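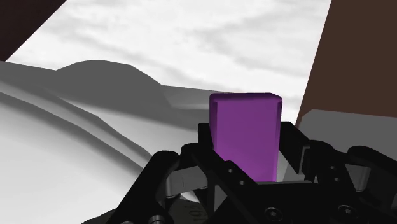

Figure 1. Purple block and black gripper, computer rendering.

Private Well Testing Program, Plilalden Valley
Progress Report to the Vasilakis Fund
Submitted by Ngaio Hapeta, Program Manager, Zinangate Rural Health Office
2026-04-24

Summary

The program offers free water testing to households in the Plilalden Valley that rely on private wells. This report covers the second reporting period of the grant. Of the 860 households enrolled, 801 have now returned a usable sample. The remaining households have either postponed their appointment or submitted a bottle that the laboratory could not accept, and they will be offered a new kit before the end of the summer. Spending is within the approved budget, and no change to the grant amount is requested.

Sampling and laboratory work

Each kit contains two bottles, a cold pack, a prepaid return label and a one-page instruction sheet. Samples are tested for coliform bacteria, nitrate, arsenic and lead. The instruction sheet was rewritten in December after the laboratory reported that many households were filling the lead bottle after running the tap, when a first-draw sample was required. The new version puts this step first and prints it in larger type. Rejected bottles have been uncommon since then.

Returns slowed during the winter. Road closures on the north side of the valley delayed the courier on several occasions, and bacteria samples that arrived more than 30 hours after collection had to be discarded. We have arranged a second drop-off point at the Zinangate feed store, which has refrigerated storage and is open on Saturdays.

Results to date

Nitrate above the drinking water limit was found in 28 wells. Most of these are shallow dug wells in the lower valley, close to cropland. All affected households were contacted by telephone and received a written notice, with particular attention given to homes with infants. Bottled water was supplied on request.

Coliform bacteria were the most common finding. Households with a positive result received instructions for disinfecting the well and a second kit for retesting. Retest results are still arriving and will be presented in full in the next report. Arsenic results have been low throughout the valley, apart from a small group of drilled wells along the eastern ridge that will be sampled again in the fall.

Well repairs

The grant sets aside funds to help low-income owners with basic repairs, including new well caps, casing extensions and grading around the wellhead. Nearly 40 applications have been received. Review has taken longer than planned, largely due to missing proof of ownership where a property has passed between family members. The office now accepts a property tax bill in place of a deed, as agreed with the Fund in our last call.

Data and reporting

Results are entered in the Vonico records system, which replaced the spreadsheets used in the first period. Some early entries carried incorrect parcel numbers and were corrected by hand. Result letters now go out within ten working days of the laboratory report. A Spanish version of the letter is in use, and the reading level of both versions has been lowered.

Next period

The office plans to complete outstanding samples, close the repair application window and hold two evening meetings at the Plilalden school for owners of shallow wells. We also ask the Fund to approve moving unspent travel money to the repair line. A revised budget sheet is attached.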